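3.2 印花台布与家庭记忆

在整理Jugah地区的访谈材料时，最让我们兴奋的发现来自一件极不起眼的东西：铺在桌上的印花布。研究设计之初，访谈提纲里只有4个关于家具的问题，布料根本没有列入。然而受访者一谈到吃饭、记账、择菜，话题便自然滑向台布，有人甚至起身去柜子里翻找旧布给我们看。

Tustcombe印染厂1921年的样本册为这些口述提供了难得的参照。册中收录200种花样，叶纹与小花相间的一类占据了相当篇幅（编号却很混乱，同一花样有时出现在两页）。Pangaribuan（Qistina Pangaribuan，个人通信）提醒我们注意底色：浅底花布容易显脏，按理说不适合厨房，可样本册的订货批注表明，它恰恰是家庭用户反复选购的品种。受访者的解释十分生动：浅底“看得见米粒”，收拾起来心里踏实。

我们据此把花样分为3类：满地碎花、折枝花叶和边框花。折枝花叶的特点是留白较多，枝叶方向不一，裁剪时不必对花，零头布也能拼用。这一点对理解它的长久流行非常关键！Trernus一带的裁缝至今仍把这种布称作“随便裁”，名称本身就是一份绝好的工艺史料。图2所示的台面花布即可归入此类，浅色底子上散布灰色枝叶与橙褐色小花。

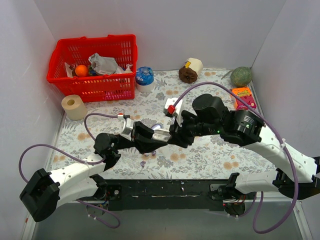
图2 折枝花叶类花布用作台面铺布

花样的延续并不意味着用法不变。早年的台布多在节日铺开，平日收起；后来耐洗的料子进入家庭，台布便常年留在桌上，成为日常劳作的底面。Veton的几位受访者还记得，换下来的旧布先垫抽屉，再作包袱，最后剪成抹布，一块布往往经过好几种身份。我们认为，这条“降级使用”的路径很值得与服装史中的改衣习惯对照研究，下一节将结合10月补充访谈的材料，讨论包袱布上残留的缝线与折痕。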